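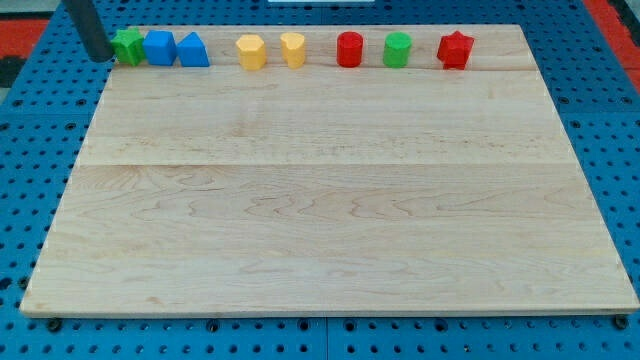
**Regular payments or lump sum? (index fund newbie)**

**gracaarruda**
So I've finally moved my savings out of the Cidmont easy access account and I'm properly excited about it! I've got the fund picked (global tracker, cheap, dull, lovely) and now I can't decide how to get the money in. All at once, or a bit each month until June? My brother says prices look high and I should wait for a drop. He has been saying that for years.

**duarte_g**
All at once. You've picked the fund, you're happy with it, so own it! Every month in cash is a month of dividends you don't get.

**B_Rothe**
> All at once.

Easy to say when it's someone else's money. I drip-fed mine over 23 months and slept very well, thanks. Probably cost me a bit of growth. Don't care.

**duarte_g**
23 months though?? That's half a career :)

**B_Rothe**
I was nervous! It was my first go and I'd just watched a mate lose most of his on some coin.

**fernandab**
Love seeing people start on this. Graça, check the dealing fees before you split it up. Stoswood charged me per trade and I didn't notice for ages, and 28 little purchases later I was quite cross with myself. Moved to Brulisley, where the regular monthly ones are free. Also keep some cash back for the boiler etc.

**gracaarruda**
Ooh, good shout. I'm with Toom and just looked, monthly is free, one-offs aren't. I've kept £1473 aside for emergencies, is that daft?

**fernandab**
Depends on your bills. I'd want a bit more, but I've got an old car.

**abilio60**
I'm with Duarte on most of it, but half now and half monthly is a perfectly decent way to do it. I did that and enjoyed the whole thing far more.

**duarte_g**
Dad, you check the price every morning.

**abilio60**
And I enjoy that too.

**gracaarruda**
Right, half now, rest monthly. First order goes in on 15th February. Eek!

**B_Rothe**
Brilliant. Still think you should do it slower, mind.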